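Reviews > Storage & Shelving > Cabinets > Prustley tall cabinet, white

I bought the Prustley tall cabinet in March of last year, so this is a long-haul review and you can skip it if you only want to know whether it goes together okay (it does, more or less). It was $229 when I ordered, and I waited two weeks hoping it would drop, which it did not!

Some background. We have a back hallway between the kitchen and the garage that used to be a dumping ground for paint cans, dog stuff, light bulbs, the good flashlight and the bad flashlight. I wanted one closed white cabinet to swallow the whole mess. My first choice was the Honorato, but it's a couple of inches too deep for our hallway and the garage door would have smacked into it every single time. My brother-in-law Tarek has the Zulum one and likes it fine, but his is in a closet where you never really see it, and the handles bug me.

Putting it together took me most of an evening, starting at 7 p.m. and ending with cold pizza. The instructions are all drawings and the drawings are tiny. Step 12 shows the back going on, and I'd suggest you read that one twice, because I had it flipped and had to back out a whole row of screws. Get a second person for that part if you can. Leen from next door came over and held things up for me and was very nice about the language.

Now for the finish, and this is where I have feelings. It looks so good on the first day. It's a soft, flat white on the back and the shelves are a touch creamier, which I didn't notice in the listing but ended up liking. The trouble is that it's white, and it's matte, and it lives in a hallway next to a garage. Everything you slide in leaves a little gray streak. I emptied mine last weekend so I could move it over for the new freezer, and I was kind of shocked at how much it had picked up. 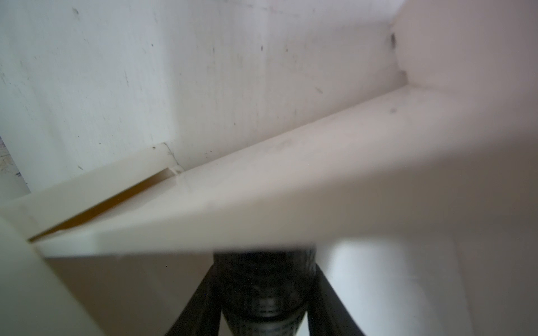

I went at it with a damp cloth and dish soap first, then one of those melamine sponges. The loose film on the shelf wiped right up. The specks on the back were more stubborn, and a few of the scuffs are there for good as far as I can tell. Go easy with the sponge, too! I got carried away on the inside of one door and now there's a shiny patch that catches the light every time I open it. The corners are a pain whatever you use. I ended up wrapping the cloth around a butter knife.

There's also a thin hairline crack low down on the back, right above the shelf. I can't decide if it's the panel or just the paint where the two boards meet. It doesn't go anywhere near anything that holds weight, so I'm leaving it alone, but I did email Prustley with the order number and a woman named Joelle Yammine wrote back the next morning offering touch-up paint. Decent of them. It hasn't shown up yet, I'll update when it does.

What I'd do differently: shelf liner from day one. I picked up a roll of the clear ribbed kind and cut it to fit this time, and I really wish I'd done that before a year of paint cans. I'd also put the heavy stuff on the bottom and leave the middle for paper towels and such. The shelves say 100 pounds across the whole cabinet, and I never got close to that, but I'd still be nice to them.

Doors still line up, hinges are quiet, no wobble once it's anchored to the wall (do anchor it, the kit is in the box in its own little bag).

Would I buy it again? For a bedroom or a craft room, yes, in a heartbeat. For a garage hallway I'd get it in the gray, if they ever have the gray in stock.

Four stars. It'd be four and a half if the drawings in the manual were bigger.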